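Drustham Observatory Opens Its Winter Sky Survey to Backyard Observers

8 January 2021
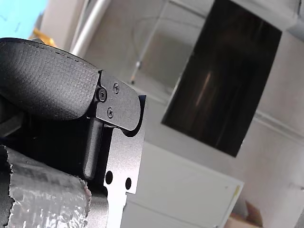

DRUSTHAM — The Drustham Observatory is delighted to announce that its winter survey of faint galaxies, which began quietly in October with a small circle of regular observers, is now open to anyone with a telescope, a camera and the patience to sit out in the cold for an hour or two. We have been looking forward to sharing this news for a good long while, and we are very happy that the time has come.

The survey is built around a list of 400 dim galaxies, most of them small, loose and irregular, and many of them rarely photographed by amateurs. They are not the showpieces that end up on calendars. Some are little more than a smudge on a single exposure, and it can take several clear nights of stacking before a hint of a spiral arm comes through. We happen to love them for exactly that, and we suspect a fair number of our neighbors under the stars will too.

So far, 61 galaxies on the list have been imaged to the depth we were hoping for. The remaining targets are sorted by season and by how much sky glow they can stand, so that people observing from the edge of town have plenty to choose from — the hardest ones are marked for dark sites only, and we would ask newcomers to leave those for a second season.

Taking part is free. Observers pick a target from the list, let us know they have claimed it, and send in their stacked image along with the exposure times and a few words on conditions that night. Telescopes as small as 200 millimeters across have done fine work on the brighter half of the list, and a focal length near 800 millimeters frames most of the targets nicely.

The survey is supported by Forkadell Optics, which has kindly lent us a set of filters for hydrogen work, and by the Sestoretti Foundation, whose grant pays for the storage and upkeep of the image archive. Processing help is available through the Gajewski Reading Room, where our guides to calibration frames, stacking and gentle noise reduction are kept, along with a shelf of old atlases that are well worth an evening of anyone's time.

All accepted images will be added to the public archive under the observer's own name, and a printed selection will hang in the observatory lobby next October.

The full target list, claim form and image guidelines can be requested from the Drustham Observatory front office by mail or by phone during regular hours. Clear skies to all, and please dress warmly.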